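Flaschenregal Rirlow, kupferfarben
Artikelnummer 3198
Startseite > Küche & Bar > Aufbewahrung

Das Rirlow ist ein offenes Flaschenregal aus Draht. Die Flaschen liegen in ringförmigen Schlaufen und lassen sich einzeln herausnehmen. Es steht frei auf Tisch, Anrichte oder Barwagen, eine Wandmontage ist nicht vorgesehen. Geliefert wird es fertig montiert - Werkzeug wird nicht gebraucht.

Neben Weinflaschen passen auch Getränke in Kunststoffflaschen hinein, etwa fertiger Tee. Dazu führen wir Serviertabletts, Schalen und Eiskübel aus der Serie Ledesma.
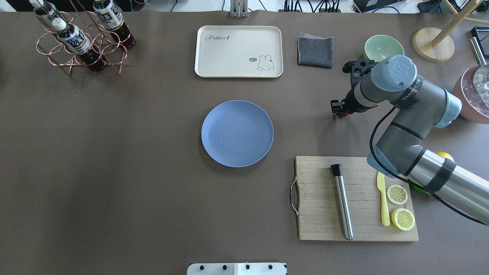 Hidayah Jugah: Habe das Regal seit Juni auf der Anrichte. Hält gut, nur ganz schmale Flaschen rutschen ein Stück nach vorn. Ich lege jetzt einen Filzstreifen unter den Hals, dann geht es. Gibt es die Schlaufen auch enger?

Eine engere Ausführung ist derzeit nicht im Programm. Filzstreifen liegen dem Zubehörset Ato bei, zwei Stück pro Packung.

Pflege: mit weichem, leicht feuchtem Tuch abwischen und nachtrocknen. Keine Scheuermittel, nicht in die Spülmaschine.

Versand ab Lager Witville. Bestellungen bis 17 Uhr gehen am selben Werktag raus.
Garantie: 2 Jahre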